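Posted 2021-06-29 by Leonie Hoani

Call for participants: help us put the Sustska hand-held gripper kit through its paces

We're looking for people who are good with their hands and happy to tell us what they think. Wondon makes the Sustska kit, a pair of hand-held grippers with a camera on board that lets a person record everyday handling jobs so a robot arm can learn from them. The kit has been in use at our Sutcliffe office since March and now we want it in the hands of people who didn't help build it.

You don't need a technical background. Some of the best feedback we've had so far came from a pastry cook and a retired upholsterer, who both spotted things about the trigger that our engineers had stopped noticing. If you can pick up a packet and set it down again somewhere else, you can do this, and I think you'll enjoy it more than you expect!

What you'd be doing

You'll sit or stand at a table with a gripper in your hand and work through short tasks with ordinary bits and pieces - packets, bags, bottles, little boxes. Most tasks have a start position and a finish position and the rest is up to you. Some are done solo and some with a second person working across the same table, so you'll need to be comfortable sharing a bit of elbow room. After each block you fill in a one-page form and have a chat with whoever is running the session.

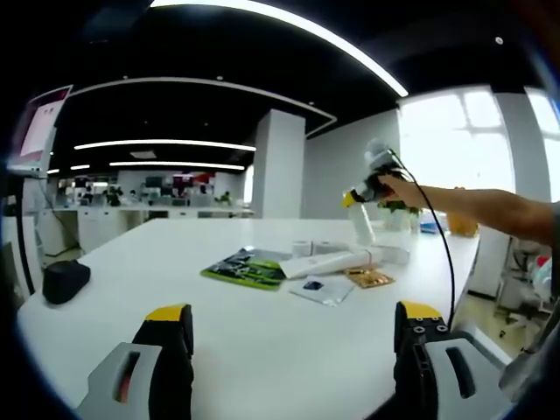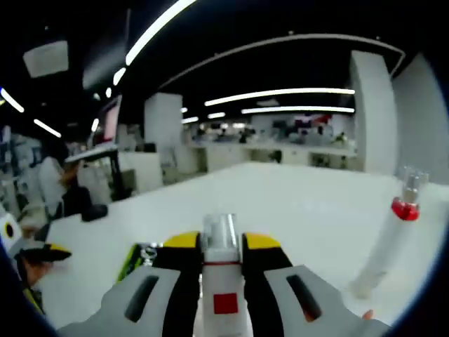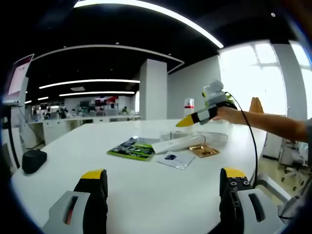

The questions we care about most are the plain ones. Does your wrist get tired? Is the grip too wide for your hand? Do thin, slippery things drive you up the wall? Would you know how to set the kit up again from the printed guide if we left you alone with it? We're preparing the next version of the kit now, so what you tell us has a real chance of changing the shape of the handle and the wording of the guide. My own bugbear is the cable routing and I'd love to hear from somebody who has a better idea.

Who we'd like to hear from

- Adults of any age, left-handed people very much included (we're short of you)
- People with small hands or large hands, as most of our testing has been done by the medium-handed
- Anyone whose work involves sorting, packing, cooking, sewing, repairs or lab work
- People with mild arthritis or reduced grip strength, if you're happy to talk about it. You set the pace and can stop whenever you like

You'll need to be able to read the instructions in English and be OK with video being recorded. The cameras take in the table, your hands and a fair bit of the room as well, so you may turn up in your partner's recordings. We'll go through the consent form with you before anything is switched on, and you can ask us to delete your recordings afterwards.

Time and payment

The full program is five sessions of two hours each, and we pay $600 on completion. If you have to pull out partway we'll pay for the sessions you've done. Sessions run in the daytime, with a proper break in the middle and tea, coffee and biscuits on hand. We have eight places in this round. Anyone who misses out can go on the list for the next one, which we're hoping to run from our Nulstead site.

The office is open plan and people will be working nearby, so if you need a quieter spot please say so when you apply and I'll see what I can organise. There's a lift, and the tables can be used seated or standing.

How to apply

Send a short email to Leonie Hoani at Wondon with "Sustska testers" in the subject line. Tell us what you do with your hands in a normal week, which hand you favour, and which times of day suit you. There's no need for a résumé. I read all of these myself and will get back to you either way, and if you'd like to drop in for a quick go of the gripper before you decide, mention that too and we'll find a time.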